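Last updated: August

Import stops partway through product list, no error shown

3 June 2018, opened by Wulan Santoso

Status: Solved
Product: Nirine Shop Manager, version 2
Area: Catalog / CSV import

Original report

Hi all! First of all, I love the new import screen. Matching up the columns by dragging them is so much nicer than the old way, and I got through our whole price list in one evening.

My trouble is that the list doesn't all arrive. I'm moving the Munalwood catalog over from a spreadsheet (shelves, pegs, blocks, boxes, a lot of small turned pieces) and the file has 1,000 rows. The progress bar goes all the way across, I get the green check mark, and then the catalog shows 378 products. No warning, no skipped rows report. I deleted everything and ran it again and got exactly the same number.

What I've tried:
- different browser, same result
- saved the file again from the spreadsheet, same result
- turned off the "update existing items" box, same result
- removed the photo column, same result but much faster

Reply from Bình Khương, support

Thanks for such a clear report, Wulan! Getting the same count every time is a great clue. A timeout would usually drop out at a different place on each run, so I'd look at the file before looking at the connection.

Could you split the file and try the first 400 rows by themselves? Keep the header line. If it still stops at the same product, the problem is sitting right after it.

Also, which program are you exporting from, and what does it put around text fields?

Reply from Wulan Santoso

Split it, and yes, same place! The last product to come in is a plain birch tray. The one after it in my spreadsheet is a coat rack, and it looks perfectly normal to me.

I'm exporting from Liem Sheets. There's a setting called "Text marker" and mine is set to None. I don't remember touching it, but I may have when I was setting up the mailing labels last year.

Reply from Bình Khương, support

Now we're getting somewhere. Would you open the file in a plain text editor (leave the spreadsheet out of it for this step) and paste the coat rack line here?

Reply from Wulan Santoso

CR-OAK,Coat rack oak,"Old Barn" style with long pegs,Hallway,Y

Oh! Is it the quotation marks?

Reply from Bình Khương, support

It is! A quotation mark at the very start of a field tells the importer that everything up to the closing mark belongs together, commas and line breaks included. Your closing mark comes after "Barn", and then there's more text before the comma. The importer decides the field hasn't ended, keeps reading, and swallows the rest of the file into the coat rack's description. Then it finds that the coat rack has no category, drops it, and reports that it reached the end. Which it did, in its own way.

To fix it:
1. In Liem Sheets, set Text marker to the double quotation mark.
2. Export again.
3. Open the new file in the text editor and find the coat rack. The description should now start with three quotation marks in a row. It looks strange but it's correct.
4. Empty the test catalog and import the whole file.

I've passed the silent drop along to Endang Subramaniam on the import team. A green check mark on a file like that is wrong and we'd like to have it fixed.

Reply from Cempaka Tjoa

Jumping in to say thank you both, I had the same thing with a list of song titles for a music store and had been cutting the file into pieces by hand for a week. The text marker setting fixed it first time. So happy!

One thing to add for anyone on Juvitz Tables: the setting is there too, but it's under Print and not under Export, and it goes back to None whenever you change the paper size.

Reply from Wulan Santoso

All in!! Every single row, and the coat rack has its name back. I went through a good part of the catalog afterwards to check that everything had come in, and it had.
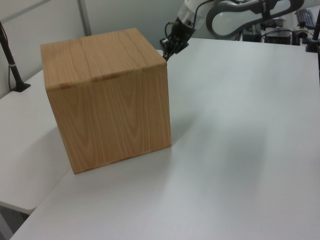

Large cube, light honey-brown wood grain, rounded edges

The descriptions came through with their accents too, which the old system never managed. Please tell whoever did that part that they made my day.

One small leftover question: the sort order is now by code and I'd prefer it by category. Can that be saved?

Reply from Bình Khương, support

Wonderful news! Yes, click the Category heading, then the pin beside it. The pin is per user, so your coworkers will need to set their own.

Note from Endang Subramaniam, import team

The August update checks for this. If a quoted field has extra text after its closing mark, the import stops before saving anything and shows you the line number. Thanks to Wulan for letting us use the coat rack line as a test, it's now part of the set we run on every build.

Ticket closed by Bình Khương.

Contact support | © Nirine | Back to top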